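Who makes the rules for robots?

Hello again! My name is Dilani and I write the rules that robots (and the people who work with them) have to follow. I know, I know, rules sound dull. But somebody has to decide how hard a robot is allowed to squeeze, and this year that somebody is partly me.

Let's start with your own house rules. I bet you have one about running with scissors. Robots have rules like that too. The big, serious ones are called standards. A standard is a long list of things that lots of people in lots of countries have agreed on, so that a robot built in one place is safe to stand next to in another. They are written in very careful words. I once read one in the bath and dropped it in.

Then there are the smaller rules, which we call good practice. Those are the everyday habits, and every workshop has its own list. Ours at Sarnetti has 18 rules on it, and my favourites are all about grippers. A gripper is a robot's hand. Most of ours have just two fingers, and some of them can be held by a person, so that the person can show a job to a robot by doing it.
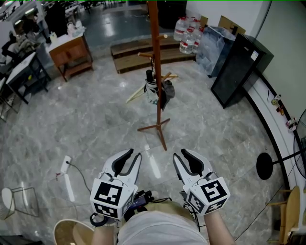
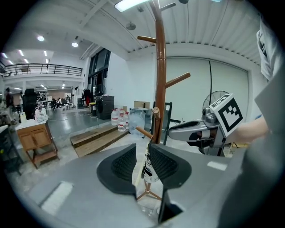
Rule 4 on our list says "Look at the floor first". It was written by my friend Sinan, who has very big feet. When you are thinking hard about your gripper, you forget about your toes! So before anyone starts, they walk the whole way round the job and look for things they might trip on or bump into. A coat rack is a good one to practise with, with its legs spreading out across the floor and its pegs sticking out higher up. And can you spot the black cable curving over the tiles in the first picture? Rule 4 says you must know where every cable goes before you pick anything up.

Rule 7 is "Keep the markers clean". The white cubes with black squares on them are markers. A camera can look at those patterns and work out where the gripper is and which way it is tilted. A sticky thumbprint can muddle it, so no jam sandwiches until you've finished - Wulan made me add that bit.

Rule 11 is "Fingers behind the fingers". Your own fingers stay on the handle, well back from the gripper's. Even a soft pad can give you a nasty pinch.

And rule 18, the last one, is "Anyone can say stop". It doesn't matter if you're the boss or it's your very first day. If you say stop, everybody stops, and nobody is allowed to grumble about it.

Would you like to try writing some rules yourself? Pick a job you do at home, like hanging up your coat or feeding the cat, and imagine a robot is going to help you with it. What must it always do? What must it never, ever do? Try to keep each rule short enough to shout across a room. Then read them to a grown-up and see if they can find a way to cheat. Mine always get caught out the first time, and I have to go back and fix them!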